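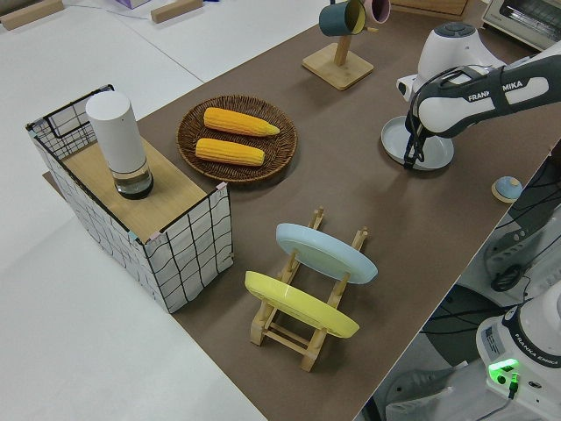 # 200 demos recorded and the policy still dithers. Do I need more, or different ones?

**Adaeze Dauda**
posted 2021-05-23, tags: teleop, imitation-learning, two-arm

Hi all! I'm fairly new to this and working on my first real two-arm dataset at Denness, so please be gentle. We teleoperate both arms, record with Oroline, and train a pretty plain behavior cloning model on whatever comes out. The task I started with is "pick up the plate and put it in the rack."

I have 200 episodes of that one task and I recorded every one of them myself over two weeks. Training loss looks lovely. Then I run the thing for real and the arm goes to the plate, stops above it, drifts a bit left, drifts back, and sits there until I give up and hit stop. Sometimes it does commit and then it's fine all the way to the end, so I don't think the second half of the task is the trouble.
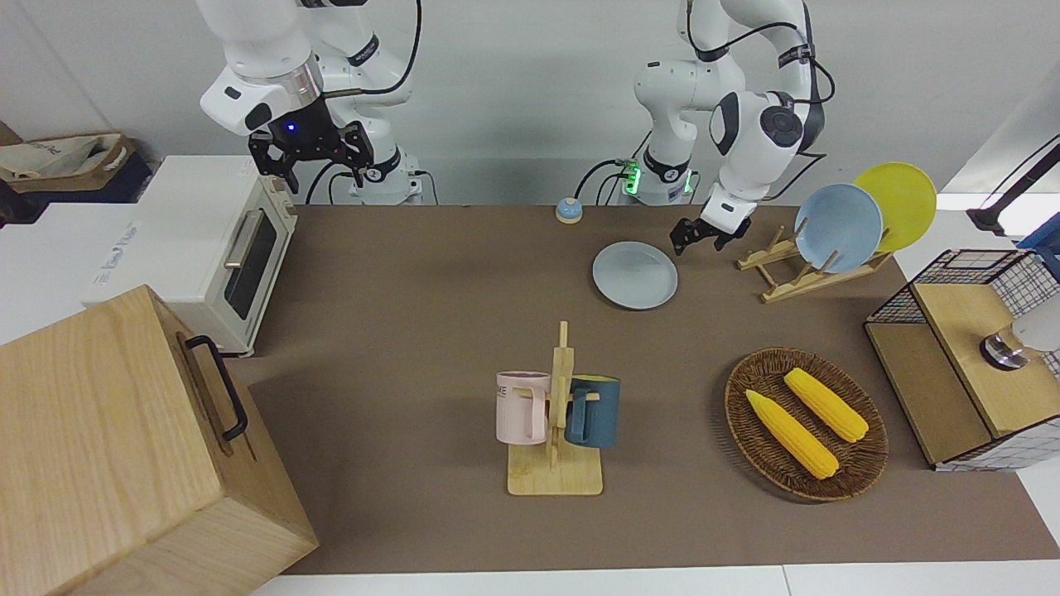 My layout is where I'd love a second opinion. I keep the same set of kitchen stuff out for everything so I can do several tasks without rebuilding the table, and I only shift the target object between takes. The plate I want moved starts flat on the mat, near the little bell with the blue top, and the rack already has a blue plate and a yellow plate in it. The mug tree and the basket of corn are there for other tasks. Is that too much junk for a model that's only supposed to care about one plate? Should I clear it all off and start over? (Please say no.)

I should add that I tend to pause over the plate while I line the fingers up with the rim. I never thought about it until I started writing this post, and now I'm suspicious.

---

**moss_and_gears**

More data. 200 is nothing. Our group had 2,634 before anything worked.

> **Adaeze Dauda:** thanks, but 2,634 of one task? or all of them together?

> **moss_and_gears:** all together, I think. It was before my time.

---

**Titilayo Nwachukwu**

I'd hold off on recording more until you've looked at the pause, because I would bet lunch on it. If you hover for two seconds in every take, the model gets a big pile of frames that all look the same and all say "don't move." It learns that lesson really well! Then it gets to the hover, nothing in the view changes, and it keeps on not moving. The drifting left and right is probably you making small corrections in both directions, averaged into mush.

What I'd do, in this order:

1. Plot gripper speed over time for ten or so episodes. Flat stretches will jump right out.
2. Trim the frames where neither arm is moving and the fingers aren't opening or closing. Leave a few in, especially right around the grasp.
3. Retrain on the trimmed set and change nothing else.
4. Still stuck? Record a small new batch where you practice the approach first, then do it in one smooth go. Slow is okay, stopping is the bad part.

As for the junk, keep it. I like a busy table. But move it! If the mug tree is in the same spot every single time, the model is free to use it as a landmark, and then you'll bump it one morning and lose a whole day wondering what broke. I shuffle the extras every ten takes, and I move the rack a little too. Watch how you word the task, though. With three plates on the table, "the plate" is a bit vague if you ever train with language, so I'd write "the plate on the mat" and save yourself some relabeling.

Oh, and hold some layouts out for testing that you never record in. I skipped that on my first set and fooled myself for a month.

---

**Adaeze Dauda**

Back with results! I plotted speed like Titilayo said and wow, the flat bit over the plate is in nearly every episode, and some of them are really long. I wrote a small trim script and retrained overnight. It still hesitates now and then but it goes down and grabs. I also threw out every take where I'd bumped something or regrasped, which left me with 99, and the 99 did better than the full 200. I'm a little sore about those two weeks.

Next up I'm recording again with the extras moved around. I asked Titilayo one more thing in chat and I'm pasting it in for whoever finds this later. 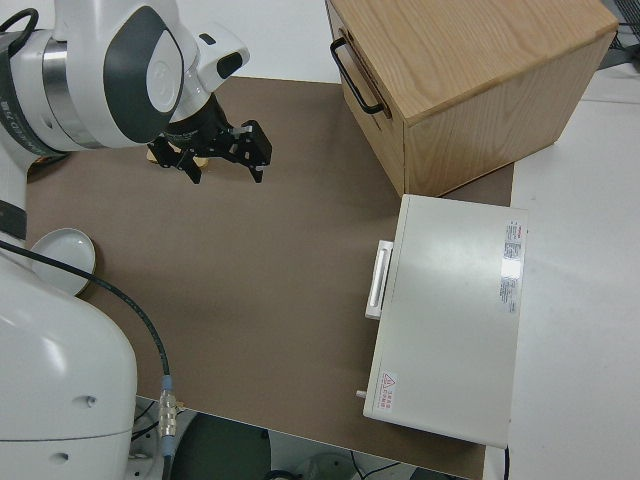 **Should I delete the bad takes for good?**

Keep them in their own folder with a short note on what went wrong in each. They're useful later if you train something to spot failures, and disk space is cheap.

> **Titilayo Nwachukwu:** And put the date in the folder name. I have three called "bad_final."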